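October, late evening

The kettle has gone on and off twice now without me making the tea, so I suppose I'd better sit down and write this properly while it's still clear in my head. I've been promising myself for weeks that I'd put the whole gripper business down on paper, partly for the grant folder and partly because I think better with a pen (well, a keyboard, but you know what I mean, diary).

So. The money came through. It isn't the amount we asked for, but it's real, it has a cost code, and it has to be spent before the new year or it goes back where it came from. I read the email standing up in the hallway with my coat still on and then read it again in the kitchen. I'd half convinced myself we wouldn't get a cent, and I'd been practising being gracious about it in the shower.

The trouble with getting the money is that I now have to make up my mind. For a year and a half it has been such a pleasant thing to talk about over lunch, the arm we would have, the things we'd teach it to pick up and put away, and I could be in favour of everything. Now there's a form with boxes in it.

## Where the quotes stand

Three came back in the end. I was hoping for four, but the fourth firm never answered and I've stopped checking.

Skudano is the dear one. Lovely people, they rang me back the same afternoon, and they make a gripper that I would honestly put on the mantelpiece. But the quote runs on to a second page, and the second page is where the controller is, and the cable set, and the mounting flange, and something called a commissioning visit that I had to ask about. The visit can't be taken off. I tried, politely, and was told politely that it couldn't. So Skudano would be a wonderful gripper and then no table to bolt it to.

Zodatov is the sensible one, and I've been trying to like it more than I do. Two jointed fingers, spare fingertips at 498 for the set, and a decent warranty, provided you register it within the month (must not forget that, I've lost a warranty that way before, on a dishwasher of all things). Delivery is 8 weeks, which lands us just inside the deadline if the order goes in soon and if customs behaves itself. The colour of the brochure has put me off slightly and I know that's silly.

Zastonis is the cheap one. The price is so far below the other two that I went back through looking for what they'd left out, and as far as I can see they've left out the mounting plate, the software past the first year and anyone to telephone. A pair of their fingertips is 401, and they only sell them in pairs. I do keep coming back to them, though. If a gripper is going to be dropped on its nose by students, there's something to be said for one you don't weep over.

I made a table of all this at work and coloured the cells in, and it looked marvellous and told me nothing I didn't know already.

## The simulator, which was supposed to be a stopgap

I set up the simulator back in winter so the students would have something to do while we waited, and I never thought of it as part of the buying. It was a free trial of Ki, the planning package, and the model of the gripper was whatever came in the library. But it's turned out to be the most useful thing we've done, and if I were starting again I would do it first, before I rang a single salesperson.

This afternoon I stayed behind after everyone had gone and ran through the grasps again, slowly, one at a time, pausing whenever something caught my eye. I had a cup of soup going cold next to me and the heating had clicked off, so I was in my scarf like somebody in a Russian novel. I wanted to look at the fingers. All the brochures talk about force and stroke and repeatability, and I've read those numbers until they've gone to mush, but what I can't get from a number is how much room a finger takes up when it's down among the things on a table, with all its knuckles and links sticking out to the side.

I stopped on one with the tall dark block, the one that tapers towards the bottom. Left fingertip right up near the slanting side, hardly any daylight between them, the right finger still standing well off, and that great pale dish looming behind the lot. I must have looked at it for ten minutes. The block has one side on a long slant and the other side close to vertical, and the fingertips are short, flat-topped things, and I kept trying to picture where exactly they'd press if they closed from there. On the upright side, fine. On the slanted side I think you'd be asking a great deal of a small bit of fingertip, and a shape that's wider at the top than at the bottom won't forgive you much.

And then there's the bulk of it below. The tips are neat enough, but behind them you've got the knuckle, the thick link, the outer link leaning away, and it all spreads out a good deal wider than the tips do. In a cupboard or a dish rack, that's the bit that's going to catch. I'd been comparing fingertips all this time and I should have been comparing elbows.
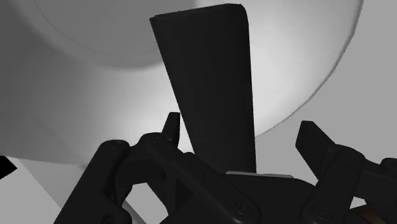

## What I think I'll put on the form

Right, tea made at last, and a biscuit, and I'm going to be firm with myself.

1. The gripper itself: Zodatov, I think. It pains me a little to be so reasonable. But the fingertips come off with two screws, and after this afternoon I'm quite sure that we'll want to take them off. We'll want longer ones, and softer ones, and probably something with a bit of give in it for things with slanting sides. Skudano's tips are a sealed unit and have to go back to the factory, and Zastonis only offers the one shape.

2. Two sets of spare tips, straight away, on the same order. I know how this goes. If they aren't on the first order, they'll need their own form and their own signature, and we'll be taping up a cracked one in March.

3. A full licence for Ki. I hadn't budgeted for it at all, and I feel a bit sheepish, having told everyone in the winter that the trial would see us through. But the trial shuts off at 100 saved runs and we're nearly there already, and I'd much sooner have the students knock things over on a screen for their first few weeks. The education price is bearable.

4. A table. A proper heavy one. I priced a steel bench with a drilled top and it was so much more than I expected that I went off and looked at secondhand ones, and there's a place out past the ring road that clears old workshops. I could go and see them with a tape measure. I'd enjoy that, to be truthful, more than any of the rest.

5. Things to pick up. You'd laugh at how long I spent on this line. I'd written "assorted household objects" and a nought beside it, on the grounds that everybody has a spare mug, but no, let's have a small sum and buy them properly, so that when one breaks we can get another the same. A few bowls and dishes of different sizes. Some blocks cut on an angle, which the woodwork room might do for us if I bring cake.

That leaves a sliver for cables, freight and whatever I've forgotten, and I've certainly forgotten something. Last time it was the plug. A whole machine came in a crate, and it had the wrong plug on it, and it sat there in the corridor with a blanket over it while we waited for a man with the right one.

## Still bothering me

Whether the arm we've got can carry the thing. I keep going round on it. The arm is old, and its rated load is printed on a plate I can only half read, and the manual gives one figure at the front and a slightly smaller one at the back. The Zodatov gripper is the middle one for weight. Add a mounting plate, add the cables, add a full bowl of something, and I'd like a bit more margin than I've got. I'll write to the manufacturer in the morning and ask which page of their manual they believe.

Also the floor. I had a thought while brushing crumbs off the keyboard that a heavy steel bench and an arm and a safety fence all have to stand somewhere, and the room we've been given is upstairs. I don't suppose it matters. But I've now had the thought and I'll have to ask.

And whether to go to the Skudano demonstration next week, when I've all but decided against them. I said yes a month ago and there's lunch. I think I will go, and I'll ask to see it reach for something awkward, side-on, with the clutter left in, and I'll take a good long look at how far out those links come when it does. If it's a great deal slimmer than the Zodatov I may have to come home and tear up this whole page, and wouldn't that be annoying, after I've been so firm.

I did ring the Zodatov office just before five to ask for the outside width of the hand with the fingers fully open, knuckles and all. The young woman was very obliging, but she could only find me the opening between the tips. She's going to ask in the workshop and ring me back. I've put a sticky note on the quote so I don't sign anything before she does.

Cat wants in. Rain's started. Must remember to take the tape measure out of the sewing box and put it in my bag tonight, and to ask about cake for woodwork.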